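Dendier Robotics Club - Frequently asked questions

Last updated August. Still missing stuff, email us.

Who can join?
Anyone enrolled at Evora. No experience needed. No tryouts.

What do you actualy do?
Two-arm table tasks, mostly. Drawing, sorting, picking things up and putting them down again. Beginners start on the marker task: a few strokes on paper, one arm. Straight lines first, letters way later.

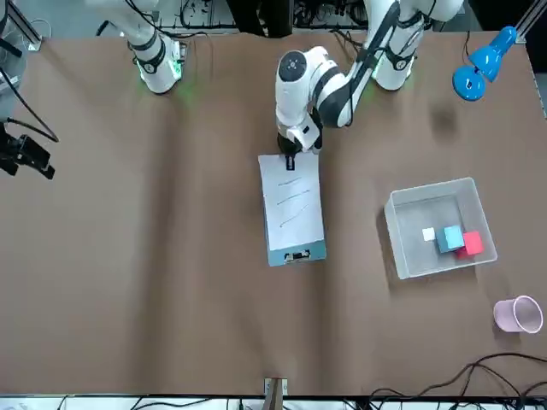
Strokes get scored on spacing and length. Slant is fine in practice, costs points at the Preler Cup. Bring your own paper if you want to keep your drawings.

Do I need to code?
Helps. Not required for the first 4 weeks. After that some Python, we teach it.

How big are teams?
2 or 3 people. Solo only if you ask first.

How do I book table time?
Sheet by the door. Slots are 2 hours. Cancel if your not coming, please.

What's the Bajpai round?
Our in-house contest before Preler. Both arms, one table, tasks drawn on the spot. Clipboard and clear bin are always in the set, the rest changes.

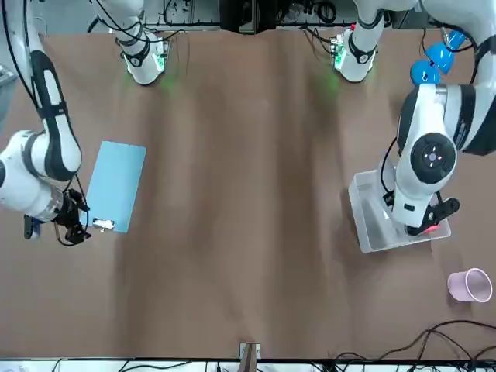 Points off for collisions. Arm against arm is a restart. Dropped items can be picked up again, the clock keeps running.

Is there a fee?
No. Travel to Preler is extra. We raised $3,576 last year and it covered the van plus entry.

Can I come watch?
Yes, any open session, 5 pm on. Stay behind the tape. Bags off the floor, lots of cables.

I missed sign-up?
Come anyway. We add people till teams are full.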